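Notebook, 26/02/2021
Visit day: Gastach open day in the morning, Ludholm place in the afternoon

Writing this up the same evening while I can still read my own scribbles. Half of them are on the back of the parking ticket and the other half are on my phone, where autocorrect has turned "gripper" into "gripped" and in one spot into "grocer".

Drive out took 75 minutes, longer than the map said. I had the wrong entrance for Gastach saved from the December trip (the loading side, gate was shut) so I did a full lap of the building and came in with the coffee crowd. Fine by me, I got coffee.

Morning, Gastach

Big hall, three areas taped off on the floor. I skipped the welcome talk and went straight to the bench with the Hisico cell, which is the one we're thinking of copying. Small arm, parallel jaws, camera on a post looking down. They had it sorting bottle caps and bolts into trays and it was really nice to watch! Very smooth on the approach, and it slows right down for the last bit before contact, which ours does not do, as the dent in our bench will confirm.

Things I wrote down standing there:

- Their camera post is bolted to the same plate as the arm base. Ours is clamped to the table. Every time someone leans on our table we lose the calibration and then we spend the morning redoing it. I don't know why we haven't fixed this. To do.
- Light comes from the side through a sheet of white diffuser. No glare on the bolts at all.
- They home the arm after every tray, whether it needs it or not. Costs them a few seconds and they don't care.
- Trays have a printed border. I asked if the border was for the vision and the guy said no, it was so people put the trays back straight. Love it.

Asked to see it fail, and they were good sports. I put my car keys in the tray. It went for the key ring, missed, went for it again, missed, and then parked itself with the amber light on. That's the right thing to do as far as I'm concerned. Ours would have kept stabbing. I asked how many tries before it parks and it's a setting, they have it at five. Mine to copy, and I already changed the number in our config when I got home (not tested!! don't run the cell before I've been in).

Second bench was a cart that follows you. Followed me fine, then followed a man in a similar jacket. Moving on.

Third bench was the one with the crowd, a demo of pick-and-place "learned from people", meaning somebody does the job by hand a lot of times with a hand-held gripper, that gets recorded, and the arm is trained on the recordings. I've read about it plenty but hadn't seen it close up. Arm took a cup off a hook and put it on a saucer. It worked while I watched, then it didn't, then it did. Between tries the presenter nudged the saucer a little each time and you could see the arm adjust for it, so it isn't simply replaying a path. What I wanted to know was how the recordings get made, and he said the person to ask was Aniela, and that she was doing a session in the afternoon and visitors were welcome if they took their shoes off. So there went my plan to be home for lunch.

Lunch was a cheese roll in the car.

Afternoon, Ludholm

Ludholm is what they call the recording project, and the place it happens in is somebody's home and looks like it. I had pictured a mock kitchen with white walls. Instead it's shelves and papers and a desk fan and a cat picture on the wall, all the stuff people have, and Aniela Borkowska is quite firm that it stays that way. Her words, near enough: if you tidy for the recording, you get a robot that only works in tidy rooms. She moves nothing before a session except whatever is on the table.

The job for the afternoon was toys in and out of a box. Take one out, set it down on the tablecloth, next one, and once the box has been worked through you do it the other way around. I figured it would be boring and it was the best part of the day. Toys are awful things to grip (I mean that as praise). They come in every shape, they lean on each other, and the one you want is always half under another one. After a morning of bolts lying flat in a tray it was like switching from checkers to wrestling.

She let me have a turn, so here's what I learned with my own hands:

1. You want to use your wrist way more than you should. My natural move is to roll the gripper over sideways and scoop. She stopped me on the first one. The arm they train for can't roll like that without swinging its elbow into something, so whoever is holding the gripper has to move in a way the arm could move. It takes a while to stop cheating.

2. Slow is harder than fast. I sped up whenever I got confident, then I bumped the rim of the box, and that take gets flagged.

3. Come in with the jaws already open. I kept opening them late, right on top of the toy, and nudging it away. She opens wide well above the box, pauses a beat, then goes down. If you look at her takes afterwards the opening always happens at the same height. Mine is all over the place.

4. Long toys: go across, not along. The corn cob was easy once I'd got that. The ball with the holes in it was my enemy, one finger would end up in a hole and then it came up crooked and swung.

5. The string of beads. Oh my. It hangs where it likes and it catches on its neighbors. I asked if they take it out for sessions and she laughed at me. It stays in, it's part of the box. If it comes up with something else, you put both down and carry on, and you say so in the notes.

6. Don't talk while recording. There's no sound in the data, I just can't talk and steer at the same time, apparently.

We did 33 takes between us and she threw out a good chunk of mine on the spot, very politely. Her rule for what to keep is simple: if the thing got dropped, and you picked it up again properly, keep it. If you helped with the other hand, bin it. I helped with the other hand twice without even noticing. It's like trying not to scratch your nose.

The target for the toy box is 200 good takes before they move to another box and another table. I asked how she knows when that's enough and she said she doesn't, it's the number they can get through before everybody is sick of it. I appreciated that. We've been arguing for weeks about the "right" number for our bin test and we should probably pick one and go.

Her log sheet, copied down as well as I could, for whoever ends up making ours:

take number / who / start state of box (jumbled, half out, all out) / which toy first / anything odd / keep or bin

Paper, with a pencil on a string. I asked why not a tablet and she held up the gripper in one hand and the box in the other and looked at me. Fair.

Also copied her order of doing things at the start of a session:

- wipe the finger pads
- open and close fully a few times, watch the reading go from end to end
- check the cable has slack, all the way through your longest reach
- one throwaway take, always, even if you feel warmed up
- then start the numbering

The cable thing is worth its own line. On my turn I stepped to the side, felt a tug, and the whole movement hitched. You'd never spot it standing next to me but it's clear as day when you play the take back. If we build anything along these lines I want the cable going over the shoulder and clipped there. She does it with a hair clip.

Fang came by toward the end to collect the drive, and we got talking about lighting. The Gastach people go to all that trouble with the diffuser, and at Ludholm they take whatever comes in and switch on the lamp if it gets dim. Fang thinks both are right for what they're for. A cell in a hall gets the same light forever, a robot in a house gets weather. I'd like to see numbers for that before I repeat it to anyone, but it sounds sensible. Asked if we could borrow a few takes to run through our own viewer. Probably yes, Fang has to ask. Chase this next week if I haven't heard.

What I think we should do (open to shouting):

- Bolt the camera post to the arm plate. I'll draw it up, the offcut by the saw is big enough.
- Parking after failed tries. Number is in the config, see above, still needs testing with the guard on.
- Printed border on the trays. Five minutes with the label printer.
- Put some horrible objects in our bin test. Everything in there now is a block or a cylinder and we've been feeling clever about our pick rate. I have a niece with toys to spare.
- Try the "open high, pause, go down" thing in our approach code. Our jaws open during the descent, same bad habit as mine.

Not convinced about going the recorded-by-hand route ourselves yet. It eats people's afternoons, my forearm is sore as I write this, and our parts don't change much. But I'd go back for another session in a heartbeat, and she said to bring someone, so if you want to come, write your name under this entry. Wear decent socks.

Forgot my scarf at Gastach. If anyone goes out there before me, it's gray, it was on the hooks by the coffee.

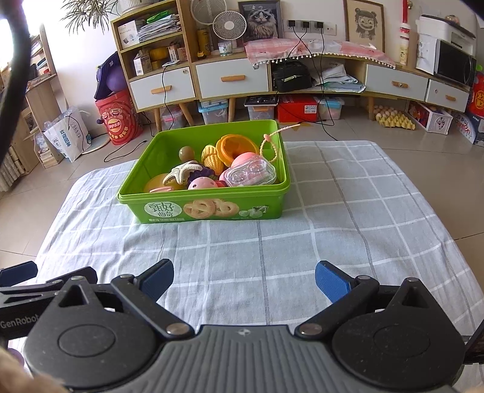
Toy box session at Ludholm, jaws open, box still full.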